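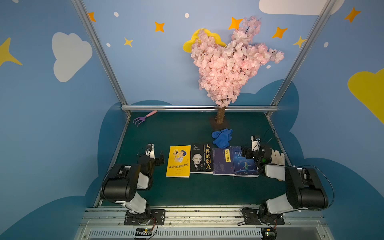

4. Why Players Leave on Launch Day, and Why Some Come Back

4.1 The launch-day queue as a design object

Most writing on mobile strategy games begins at the moment the player can play. We begin slightly earlier, at the moment the player cannot. A game that opens in several regions at once will, as a rule, be unplayable in at least one of them, and the people stuck there will spend their first session looking at a loading bar with a dragon on it. The literature treats this as an engineering failure. For our purposes it is also a first impression, and a long one.

The game studied here, Hovosetti, is a two-player real-time strategy game for phones. Matches run 4 minutes. Each player brings a deck of units, spends a slowly refilling pool of points to put them on a shared map, and tries to knock down the other side's towers before the clock runs out. Readers who have played any game of this type in recent years now know the rules. Readers who have not may imagine chess in which the pieces cost money and the opponent is eleven.

Hovosetti was released worldwide in August by Grultham, a small publisher whose earlier catalog consisted largely of solitaire. The studio that built it, Warnico, had run a closed test in a single region and described the servers afterward, in a post that has since been edited, as "bored." They were less bored at launch. For most of the first evening new accounts were placed in a queue with a displayed waiting time, and the displayed waiting time went up.

4.2 Participants and procedure

We recruited 300 players through two fan forums and the game's own message board, where our notice was pinned for a short while between a complaint about matchmaking and a much longer complaint about matchmaking. All of them had tried to log in on the first day. Each filled in a short survey and agreed to share the play history stored in their account. From this group we picked 30 for interviews, choosing people from both ends of the queue: those who got in almost at once, and those who gave up and went to bed.

Interviews were held over voice chat and coded by two readers working apart. Faisal Baloch coded for stated reasons for leaving or staying. Noel Aquino coded for anything that sounded like a grudge. Disagreements were settled by discussion, apart from one transcript in which the player left to finish a match and came back in such a poor mood that we set the second half aside.

Recruiting from fan forums has an obvious cost. People who quit a game for good do not usually hang about on its message board, and those who do are a special population with plenty of free time. Our numbers should be read as describing players who still cared enough to be annoyed.

4.3 What the wait did

We expected a simple result, in which longer waits meant fewer returning players. The survey answers mostly supported this for short and middling waits. Players who were let in quickly tended to play again the next day, and players held for longer tended to drift off to whatever they had been playing before. At the far end the pattern bent the other way. The people with the very longest waits were among the most faithful players in the sample, and several were still logging in daily when we closed the survey on 16 September 2018.

The interviews suggest two explanations, and we find it hard to choose between them. The first is plain stubbornness. A player who has stared at a dragon all evening has, in some sense, already bought the game, and wants to see what the dragon was for. One described the queue as "the tutorial." Another had left the phone charging on the kitchen counter and checked it between courses, which we recorded as a mild form of engagement.

The second explanation is money, or at least gems. Grultham apologized for the launch by sending every account 2000 gems, enough to open a respectable pile of card chests. Anyone who had made an account on the first day got the gift, including players who had never made it past the queue. A person could therefore return a few days later, having suffered very little, and find a stronger deck waiting than the one held by opponents who had been fighting honestly since the first hour. Several of the stubborn players, asked again in a friendly tone, remembered the gems.

4.4 The Abbasi problem

No account of the first week would be complete without the card known as Abbasi. Abbasi is a low-cost desert healer who was meant, according to the in-game text, to "gently restore nearby allies." Owing to a rounding error she restored them completely, and then a bit more, so that a tower standing near her ended the match in better condition than it had started. Players noticed within hours. By the second day, decks without her were rare in our play histories and were regarded on the forums as a kind of charity work.

This matters for our question in an awkward way. The compensation gems made Abbasi easy to get, and Abbasi made matches easy to draw. Late arrivals thus met a game in which losing was unusual. Early arrivals had spent their first matches losing in the ordinary manner, and then spent the next few watching towers grow. If late arrivals stayed longer, we cannot say how much was due to patience, how much to gems, and how much to a healer who could not do fractions.

Warnico corrected the card in the first patch. The patch notes called the change "a slight adjustment." In the play histories the adjustment looks like a cliff. Use of the card dropped to nearly nothing overnight, and the message board filled with tributes, some in verse. Two of our interview subjects said they had stopped playing in protest. Both had played that morning.

4.5 Grudges

Noel Aquino's coding turned up one result we had not planned for. Players who complained about the queue were no more likely to quit than players who shrugged it off. Players who complained about the apology were. The gift itself went over well. What bothered people was the message attached to it, which thanked them for their "incredible excitement" and did not mention that anything had gone wrong. Several could quote it from memory, with feeling. One had set it as a profile name, as far as the character limit allowed.

Players in the longest queues were more forgiving of the message than players in the middle ones, possibly because they had stopped reading by then. We would not build a theory on it. The publisher may wish to note, all the same, that the gems were expensive and the sentence was free, and that the sentence was the part people were still angry about.

4.6 Limits

The play histories record logins and matches but say nothing about time spent waiting, so all queue lengths in this section are the players' own estimates. These should be handled with care. Nobody remembers a queue as shorter than it was, and a few of the reported waits, if taken at face value, began before the game was released. We kept these answers in the sample and sorted players into broad bands of short, middling, long and very long, on the view that a player who claims an impossible wait has at least had an unpleasant one.

We also have no comparison game. A second title with the same release plan and working servers would have been ideal, and we were unable to find one.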